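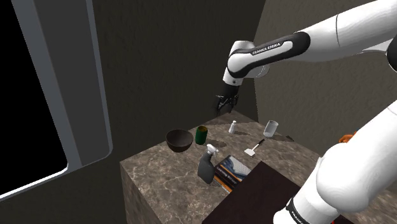
Simulated kitchen counter with a Franka arm, a spatula, a spray bottle and other odds and ends.

So can it clear my counter yet? I put that to Aurelio Solís over coffee on Saturday, and he laughed at me. "Yours? No way!" He tests chore software at Pramirum, all in simulation (no broken dishes, lucky guy), and his last batch was 381 tidy-up runs. "We got 218 clean ones. I was thrilled," he told me. I wasn't, and I said so! What trips it up? "Clear glasses. And anything lying flat, like a book." I asked when I could buy one. "Ask me in 15 years," he said, and finished my muffin.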